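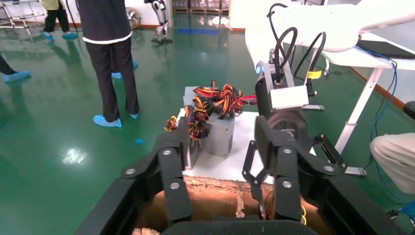 Old power supply for shop lights: fix it or replace it?

dinstead_dave
I run LED strips over the bench in my garage off a metal box supply I bought used. Since May the lights dim for a second whenever the dust collector kicks on. The strips draw 70 watts together. The supply is rated for 315, so it shouldn't be short on power. Do I open it up or buy another?

Flakaritz
Measure first. Put a meter on the output and have someone start the dust collector. If the DC side sags, it's the supply or what feeds it. If it holds steady, look at your strip connections.

bassey86
Just replace it. The capacitors dry out and a used one could have years on it. A new one costs less than an evening of your time.

Flakaritz
Replacing it without measuring is how people end up with two supplies and the same flicker. A big motor on the same circuit will pull the line down when it starts.

funum
Is the collector on the same breaker as the lights? Mine was. I moved the lights to the other circuit and never had the problem again.

dinstead_dave
Same breaker, yes. There's only one circuit out there – the house was built that way. 86 feet of cable from the panel to the garage.

Barış Duman
What gauge is the cable? On a run that long, a motor starting will drop the voltage quite a bit. The supply may be fine.

Also, please don't open it if you haven't worked on these before. The input capacitors can hold a charge after it's unplugged.

bassey86
I've opened plenty. Unplug it, wait, check with a meter. People make too much of this.

Barış Duman
You know to check with a meter. Someone reading this later may not.

dinstead_dave
Measured it tonight. Output was 26 volts with only the lights on and it fell under 20 when the motor started. Wall outlet dropped too, but I didn't catch the number. Cable is 14 gauge.

Flakaritz
Get the outlet number before you spend anything. Use the min/max button if your meter has one.

bassey86
Still say swap the supply. A good one rides through a dip like that.

funum
Or run a second circuit. You'll want it for the next tool anyway.

dinstead_dave
My meter does have min/max. Will try it tomorrow and post the reading.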